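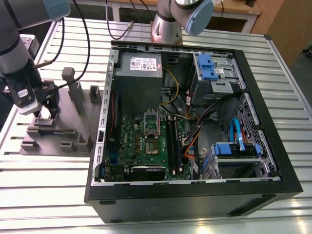

Lameck Hall Painted Ceiling: Second Progress Report to the Zenidmont Fund

Prepared by Rosalba Fiore, project lead

We're very happy with where the ceiling stands. When I last wrote, the scaffold had just gone up in the east half of the hall and we were still arguing over how much of the brown layer was varnish and how much was two centuries of candle smoke. It's mostly smoke, and it comes off! Seven of the painted panels are now clean, and the blue in the river scene is so strong that Gavin Cruickshank went down to fetch the whole carpentry crew up to look at it.

Cleaning and paint repair

Ginevra Lombardi's team is working from the east wall toward the stairs. Each panel gets a dry brushing first, then a damp sponge, then gel in the places where the dirt has bitten in. The gel is slower than we planned for, especially on the greens, which are soft and have to be fixed with fish glue before anyone touches them. We lost time on panel four for that reason and made up most of it on five and six.

Under the dirt on the harbor panel Ginevra found a second figure in the boat, painted over at some early date in a thin gray. We've left the gray where it is for now. I'd love to see the figure uncovered, but I want the paint samples back from the lab before we decide, and you'll have our recommendation in writing before any work is done on it.

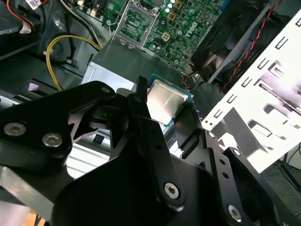
A processor held over the open chassis.

Timber

The news from above the ceiling is better than the survey led us to expect. Gavin had allowed for replacing four of the main beams. After opening the floor of the attic he's down to two, both on the north side under the old valley gutter, and the oak for them is already cut and drying in the yard at Nurkenley. The remaining joists need new ends in a few spots and a good clean. He also pulled up a carpenter's tally scratched on the back of a board, which we've photographed and put back exactly where it was.

Visitors and schools

We opened the scaffold for tours one Sunday, half expecting a handful of neighbors, and over 300 people came. The line went out past the gatehouse. Tiziana Martinelli stood at the top for the entire afternoon explaining gold leaf, and several visitors brought family photos of the hall from before the plaster fell, three of which show the west panels in better light than anything in our own files. We've made copies, with the owners' permission, and Ginevra is already using them.

The Fontana School's older classes start their drawing visits in August. 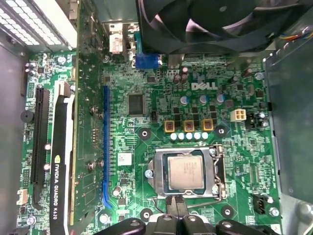
Budget

Spending is $849 under plan for the period. The savings on oak were larger than that, but most went to the extra gel and fish glue, plus a longer scaffold hire on the east side. Babar Bajwa has sent the full ledger and receipts separately. We'd like to carry the balance into lighting tests and would welcome your approval.

Next steps

Ginevra moves to the west half as soon as the scaffold is shifted. Gavin will fit the first new beam once the gutter above it is sound, and the roofers are booked. The lab results on the harbor panel should reach us before the next report, and I can't wait to share them. If anyone from the fund would like to come up and see the blue for themselves, mornings are best, before ten, when the sun gets in through the east windows.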